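In Defense of the Boring Bathroom

My sister-in-law redid her bathroom last May and I have been mad about it ever since. It's gorgeous, I'll give her that. It has a sink like a salad bowl that sits up on top of the counter, and a faucet that comes straight out of the wall, and you can't wash your face in there without soaking your socks. I've stayed over three times now. Three pairs of socks!

So this is my plea for the boring bathroom, the kind with a plain counter, a plain sink and one big mirror. I grew up with one, I rent with one now, and I think we're throwing them out way too fast.

Let me start with the bowl sinks, because I can hear people getting ready to defend them. Yes, they look great in a hotel lobby. But water has to go somewhere, and when the rim is five inches above the counter, the water that misses it runs around behind the bowl where your hand doesn't fit. My friend Joana Bettencourt has cleaned vacation rentals for 11 years and she told me she can do a regular sink in the time it takes her to get a rag around the back of one of those things. She charges extra for them. She should charge double.

A sink that's dropped in under the counter lets you do the best thing in all of housekeeping, which is to wipe the whole mess straight into the hole. Toothpaste, beard bits, the mysterious grit that comes from I don't know where. One swipe and you're done.

Then there's speckled stone. Oh, people are so mean about speckled stone! I had a contractor from a place called Hofstetter come out to price a leak for me, and before he even looked at the pipe he told me the counter was "dating the room." Well, I'm 61, I'm dating the room too. What he wanted to sell me was a solid white slab called Bratine, and I went and looked at it in the showroom, and somebody had set a coffee down on it. You could see the ring from the door. I've dropped foundation, mouthwash and an entire bottle of iodine on my beige speckles and I couldn't tell you where any of it landed.
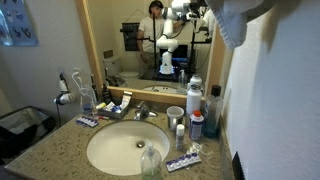
And can we talk about faucets? I want one handle. I want to push it up with my wrist when my hands are covered in soap. At the movie theater by me they put in the sensor ones, and I stand there waving like I'm landing a plane. At home I've seen worse. The neighbors across the hall got a Sondetti, with two tiny separate knobs the size of thimbles, and their seven-year-old comes over to our place to brush his teeth because he can't turn theirs. I don't mind, he's good company, but come on.

The argument I get back is always resale. You have to update or you'll never sell, everybody knows that. I've been hearing it since my first apartment, and the look you're supposed to update to changes every few years. It was brass, then brass was a crime, and now brass is back and costs more. If you're moving next spring, fine, listen to the realtor. But most of the people I know who ripped out a good bathroom are still living in the house, still paying it off, and already a little sick of the tile.

I'm not saying never change anything. If the grout is black, fix the grout. If the fan sounds like a helicopter, get a new fan (mine is a Narkgate, it cost me under 100 dollars and it's the best money I ever spent in that room). Buy thick towels. Put a hook where you really reach for one, which in my case turned out to be nowhere near where the last tenant had it.

What bugs me is the idea that a room is supposed to say something about you. It's a bathroom. I'm in there half asleep with one eye open, looking for the floss. I want the light on, the water warm and somewhere to put my glasses down where they won't slide off into a salad bowl.

My sister-in-law says she's doing the downstairs one next. I've asked her to please keep the old sink, and if she won't, I've asked if I can have it.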